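Fludis Household Help — Laundry and Clothing
Question 608

Printed lettering on socks
Asked by Tineke Dewulf, Prenitz

I should be grateful for advice on washing pale pink socks with small white printed lettering. Should they be turned inside out, and is 40 degrees too warm?

2 answers

Špela Stan
Turn them inside out and wash at 30 degrees with similar pale colours. Do not iron over the print. Dry them flat on a clean, light surface — a dark towel may shed fluff on them.

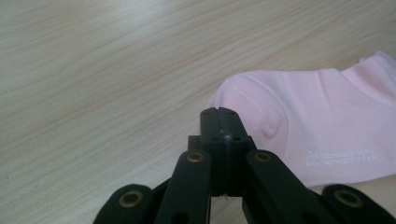 Pale pink sock with white lettering, laid on a light wooden tabletop.

Please check the care label or packaging first, as its instructions take precedence over general advice.

Chong
Mine go in at 40 with everything else. The letters went after 14 washes but the socks are fine.

5 members found this page helpful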